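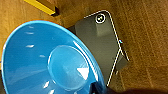 Blue bowl and phone on the floor, February 9, 2023

Lot 19 came up just before lunch. One wooden drake, Lareck carving, glass eyes, old paint gone soft on the back. He had driven in from Rakby with 645 dollars in his coat and no breakfast.

Bidding opened at 200. Two hands, then three. A man by the door in a Cordeiro Feeds cap kept nodding, didnt even look up.

His grandfather had carved nine of them one June, in the shed at Barkitz. Sold eight. The last one went in the lake, or that was the story. But the notch under the tail – he knew that notch. He'd put it there himself, with a pocket knife, and gotten yelled at for it.

Four hundred. Five. Six.

"Six forty-five," he said. Too loud.

The cap went still. The auctioneer waited, and waited some more, and somewhere in the back a chair scraped teh floor.

Sold.

He carried it out under his coat. Sat in the truck. Turned it over and put his thumb in the notch – no gas money, forty miles to go.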